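Skindovano two-arm build: frequently asked questions

Last updated 31 January 2024

What is Skindovano?
A pair of robot arms with five-fingered hands, being put together in the shared workshop on Wan Street. Eliécer Agudelo does most of the wiring and Kevin Henao writes the control code. The kitchen tasks are tried in simulation first.

How much has it cost?
About 900 pounds up to December, most of it on motors. Bench fees are separate.

Can I build one at home?
Yes, if you have a solid table and can leave it set up. The forearm shells print in sections, and the longest takes 30 hours on our machine.

Do I need both arms to start?
No. Build the left one and get the wrist moving properly before you order parts for the right.

Which simulator do you use?
Simham, with our own kitchen models. Version 5 or later is needed — older ones load the hands with the thumb joints reversed.

Why do the fingers shake when they close?
Usually the gains are too high. Halve them in the Kastano settings file, restart and try again. If one finger still shakes, check its joint limits.

What is the current task?
Holding a cup in the left hand while the right hand works the drawer. The drawer handle is the hard part, as the thumb has to come in level with it.
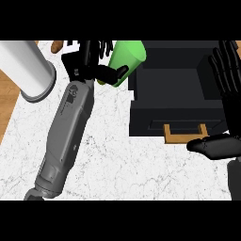 Reader comment, Marta: I had trouble with the handle too until I slowed the right wrist down. Mine now does the reach in 3 seconds and the thumb stays level. I'd also try a slightly thicker handle in the model before changing any code.

Can I use your files?
Yes, for home and club use. Please send us any fixes you make to the wrist parts.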